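Stendeo recalls Vellar glass condiment bottles over cap seal fault

9/26/25

Packaging supplier Stendeo has issued a voluntary recall of one production run of its Vellar line of glass bottles and jars, after routine checks found that the liner inside the screw cap can separate from the metal shell. The company says the fault can leave a closed container without a full seal even when the cap feels tight.

The recall covers 1085 cases shipped to small food producers, restaurant suppliers and kitchenware stores. Both sizes in the Vellar line are affected, the tall sauce bottle and the wide-mouth jar, but only where the case label carries lot code 506. Other lots use a liner from a different supplier and can be used as normal.

According to the notice, the liner is a thin ring of soft plastic compound that is poured into the cap and cured in an oven. In lot 506 the oven ran below its set temperature for part of a shift. The compound hardened on the surface but did not bond properly to the metal underneath. When the cap is turned down onto the glass, the ring can shift to one side and leave a gap on the other.

Stendeo tested caps from the lot by filling bottles with water, closing them to the specified torque and storing them on their sides. It recorded 56 leaks before the test was stopped. Caps from the lots made directly before and after were put through the same test and did not leak. 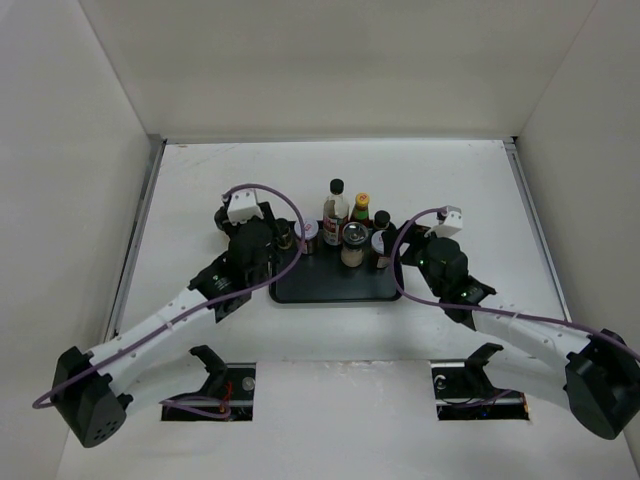

The main concern is shelf life. A sauce or pickle that is filled hot depends on the vacuum that forms as it cools, and a poor seal lets air back in. Products with a high acid content, such as vinegar-based sauces, are less likely to become unsafe but may darken, lose flavor or grow mold near the neck. Low-acid products are a more serious matter, and the company advises that anything of this kind packed in lot 506 containers should be thrown away without tasting.

Dry goods are treated separately. Producers who used the jars for spices, salt or dried herbs do not need to discard the contents, though the notice recommends moving them to another container. Moisture can enter through the same gap and cause clumping.

The lot code is printed on the short side of the shipping case, below the bar code. It does not appear on the glass. Customers who have already thrown out the case can check the cap instead: the underside of an affected cap has a pale gray liner with a matte finish, while the liner in other lots is white and slightly glossy. The company notes that the difference is hard to see under warm kitchen lighting and suggests checking in daylight.

The glass itself is not part of the recall. Stendeo will send replacement caps free of charge, and empty bottles and jars can be washed and used again once the new caps arrive. Customers who would prefer a refund can return unopened cases to the place of purchase. Opened cases are eligible for caps only.

Distribution was handled by Baloyi, which says it has contacted every account that received stock from the lot. The distributor has also blocked the lot code in its warehouse system, so that any case returned through normal channels will be held and not shipped again. Stores that bought through a secondary wholesaler may not have been reached and are asked to check their shelves.

Replacement caps will be made by Norkiritz, a contract manufacturer that already supplies closures for two of Stendeo's other lines. The first batch is due to ship within weeks, with all orders filled by the end of November. Requests will be handled in the order received, and each one must include the number of caps needed in each diameter.

Stendeo says it has since added a second temperature sensor to the curing oven and an alarm that stops the line if the two readings differ. It will also pull caps for a liner adhesion test at the start and end of each shift. Until now that test was done once per lot.

No illnesses have been reported. Producers who sold filled containers from lot 506 are advised to keep their batch records and to contact their local food safety office about whether a separate product recall is required.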